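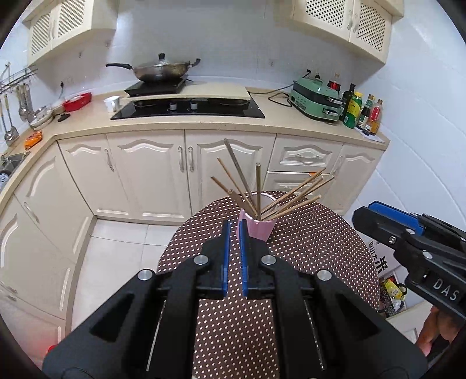 Spent my lunch on the Nurmi paper everyone keeps sending me. Policy trained on hand-held gripper demos, no robot in the loop, then moved onto an arm. The headline is 1,000 demos. My problem is what they count as a success.

2/ A trial passes if the chopstick leaves the cup. Fine. Which chopstick? The task prompt names one. The scoring sheet doesn't check.

3/ With a bunch fanned out like that, closing two fingers almost anywhere over the rim gets you something. I'd want a dumb baseline: go to the cup, close, lift. They don't report one.

4/ The "unseen kitchens" test is 2 kitchens. Same cup in both, per the appendix. So the background changed and the thing being grasped didn't.

5/ Siwan Rowlands asked the authors about this and got a fair answer: 40 trials per kitchen, raw video coming in December. Good. I'll watch all of it.

6/ I like the collection method, for the record. Cheap, quick, real homes. I just don't buy "generalizes" from this table.

7/ Also, the error bars in figure 3 come from 10 trials. The text says 40. Somebody please fix one of them.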